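Kitchen swap shop finds a bigger home in Linport

Feb 18, 2023

Anyone who has ever stood in a half-finished kitchen wondering what on earth to do with the old cupboards will be glad to hear that the Komwood swap shop is moving to larger premises on Gunn Street in Linport, and will open its doors there next month.

The shop began as a single table at the Fleltmont summer fair, and it has grown a good deal since then. Last year 1,511 items found new owners, from taps and worktops to whole runs of wall units (and a great many drawers that had lost their knobs).

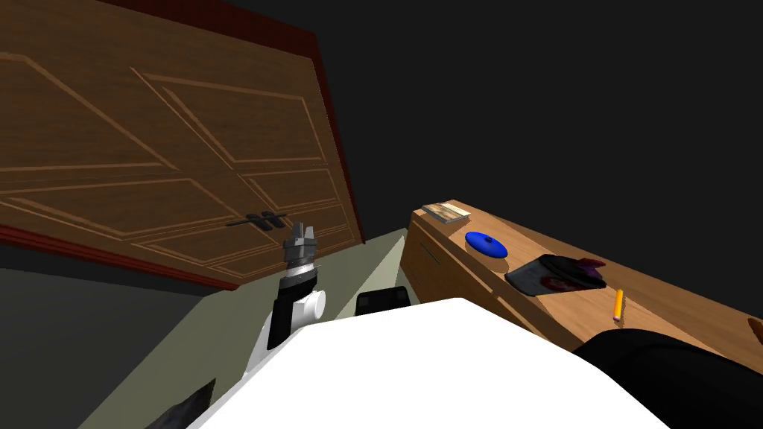

Prices will stay low, with most single doors going for a few pounds, and households in Linport and Fleltmont can still drop things off free of charge. Larger pieces can be fetched by van for £20, so long as they have been emptied and taken down from the wall beforehand.

The new building has been standing idle since August and needed a fair bit of love, including a new roof over the back store. Neighbours raised £2,000 towards the work with a string of cake sales and a very jolly quiz night.
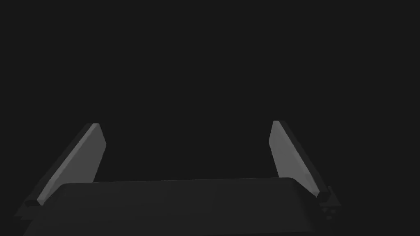
There will also be evening classes in sanding, painting and hanging doors, with 40 places on offer in the first term. Beginners are warmly welcome, tools are provided, and the kettle will be on from the moment the doors open. 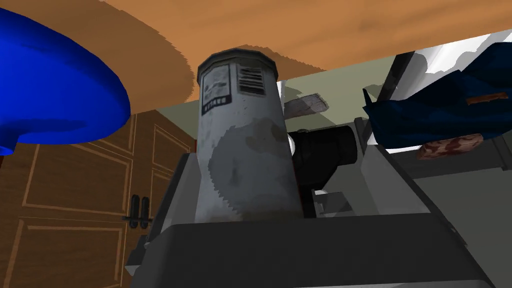

Brown cabinet doors with raised trim and dark handles.

Bookings for the classes can be made at the shop counter.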